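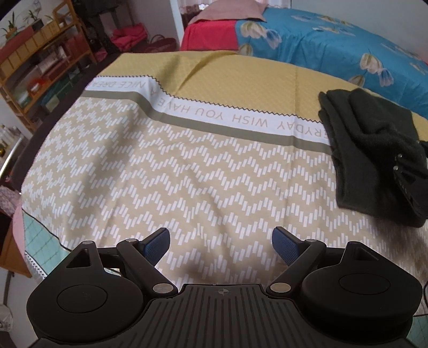
Figure 6. Gripper open, blue finger pads at the tips.

Section 4: Setting up and using the drying cabinet

This section covers the Bridance 339 drying cabinet from unpacking through to the first full load. Read Section 2 (Electrical safety) first. If your cabinet was supplied with the Skultelance wall kit, fit the kit before step 1 and then return to this page.

4.1 Choosing a position

Place the cabinet on a hard, level floor in a laundry, mudroom or large bathroom. Carpet blocks the lower air intake and must not be used under the cabinet, even with a board on top of it.

1. Leave a gap of 80 mm behind the cabinet and on each side.
2. Check that the door can open fully without touching a wall, tap or light switch.
3. Confirm that the power point can be reached once the cabinet is in place. Do not use an extension cord or a power board.
4. Turn the front feet by hand until the cabinet no longer rocks, then tighten the lock nuts with the spanner supplied.

Caution: The rated load is 2,060 watts. Do not run the cabinet on the same circuit as a clothes dryer, kettle or portable heater.

Note: The anti-tip bracket is fitted at the top rear edge. It must be fixed to a stud or to masonry. Plasterboard anchors on their own will not hold it.

4.2 Fitting the rails and shelves

The upper rail is shipped flat against the back panel and held with two cardboard wedges. Pull the wedges out and recycle them. The mesh shelves are in the long carton.

1. Lift the rail until both ends click into the side brackets.
2. Slide the drip tray into the lowest slots, with the lip facing you.
3. Fit the mesh shelves in any of the remaining slots. For jumpers and other flat items, leave at least two slots empty between shelves.
4. Push the glove pegs into the holes on the inside of the door. They are a tight fit for the first few uses.

If a shelf tilts when loaded, take it out and check that its rear hooks are sitting over the brackets and not under them.
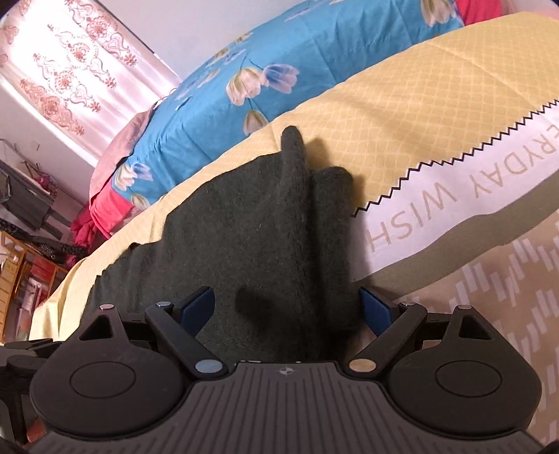 Figure 7. Dark green felt on a pale yellow bedsheet.

4.3 Sorting before you load

Dry like with like. A heavy towel on the shelf below a light shirt will hold the whole cycle back, and the shirt will be overdried by the time the towel is done. Thick felt and wool blends take the longest of anything most households will put in the cabinet, and should have a cycle to themselves.

Read the care label on every item. Use the settings below as a starting point.

Wool, felt, knitted items: GENTLE, laid flat on a mesh shelf
Cotton shirts, pillowcases: NORMAL, on hangers or over the rail
Sheets and doona covers: NORMAL, folded once over the rail
Boots, gloves, toques, ski wear: OUTDOOR, on pegs or the drip tray
Items labelled "dry in shade" or "do not tumble dry": GENTLE
Items labelled "dry clean only": do not use the cabinet

Caution: Never dry anything that has been cleaned with solvent or has cooking oil, petrol or wax on it. Wash these items twice in hot water with extra detergent, and dry them outdoors on a line.

Foam rubber, including the filling of some cushions, must not go in the cabinet. Remove the cover and dry the cover alone. Zips should be done up and turned to the inside so that hot metal does not rest against the mesh.

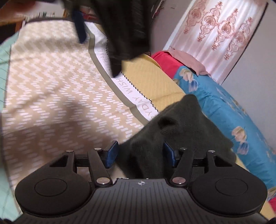
Figure 8. Dark charcoal-grey fabric on a patterned cushion cover.

Dark fabrics can shed colour onto pale ones while they are damp. Keep them on separate shelves, with the darker item below. If you are not sure whether a dye is fast, press a damp white cloth against an inside seam and hold it there for 5 minutes. Any colour on the cloth means the item should be dried alone.

4.4 Running the first cycle

The first cycle is run empty. It burns off the light oil left on the heating element at the factory, and there may be a faint smell while it does so. Open a window.

1. Close the door until the catch clicks.
2. Turn the dial to NORMAL and press START. The green lamp comes on and the fan can be heard.
3. Let the cycle finish. The lamp flashes, and the fan keeps running for a short cool-down.
4. Open the door and wipe the interior with a damp cloth. Do not use bleach or a scouring cream.
5. Empty the drip tray, even if it looks dry, and put it back.

Note: If the lamp does not come on, the door is not fully closed. Check that a shelf has not slid forward against it.

4.5 Drying knitwear flat

Knitwear stretches under its own weight when it is wet and should never be hung from the rail. Spin it in a mesh laundry bag on the slowest setting of your washing machine, or roll it in a dry towel and press down along the roll. Do not wring it.

1. Lay the item on a bed or large table with the front facing up.
2. Ease the hem, cuffs and neckline back to their usual size with the flat of your hand.
3. Fold the sleeves in towards the body if the item is wider than the shelf. One layer is better where there is room.
4. Slide both hands underneath and move the item to the shelf in one piece.
5. Select GENTLE and press START.
6. When the cycle ends, unfold the sleeves and turn the item over. Run a second GENTLE cycle if the folds still feel cool. 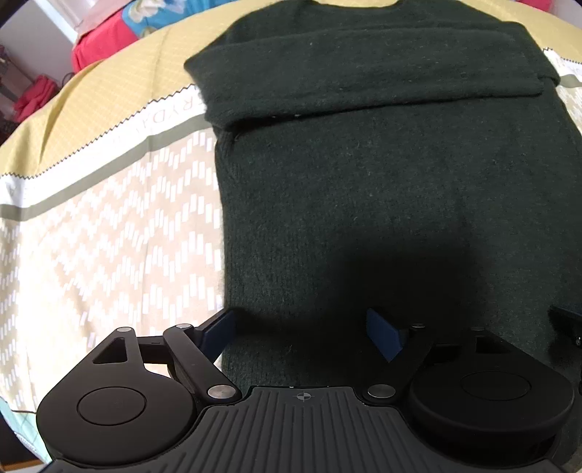 Let knitwear rest on the shelf with the door open before you put it away. Wool holds moisture in the thicker parts, mainly the underarms and ribbing, long after the rest feels ready. A jumper stored too soon can pick up a musty smell that only another wash will shift.

Pilling is caused by wear and not by the cabinet. Take pills off with a fabric comb once the item is fully dry, working in one direction with the fabric supported on a firm surface. Loose lint should be brushed off outside the cabinet – lint that falls through the mesh ends up in the filter.

4.6 Cleaning the lint filter

The filter sits behind the grille at the bottom right. Clean it after every OUTDOOR cycle and at least once a week in regular use.

1. Switch the cabinet off at the wall and wait for the interior to cool.
2. Press the tab on the grille and swing it down.
3. Draw the filter straight out.
4. Lift the lint off with your fingers or a soft brush. A filter that feels waxy can be washed in warm water with a drop of dish detergent.
5. Dry the filter completely, refit it with the arrow pointing up, and close the grille.

Caution: Do not run the cabinet without the filter. Lint on the element is a fire hazard and is not covered by the warranty.

Replacement filters are sold singly under the Evcombe name and fit all 339 cabinets. Cabinets built before September 2019 have a grille with a screw in place of the tab. Undo the screw with a coin, and keep it – the grille rattles without it.

For fault lamps and beep codes, go to Section 5.

Sheet revised December 3, 2019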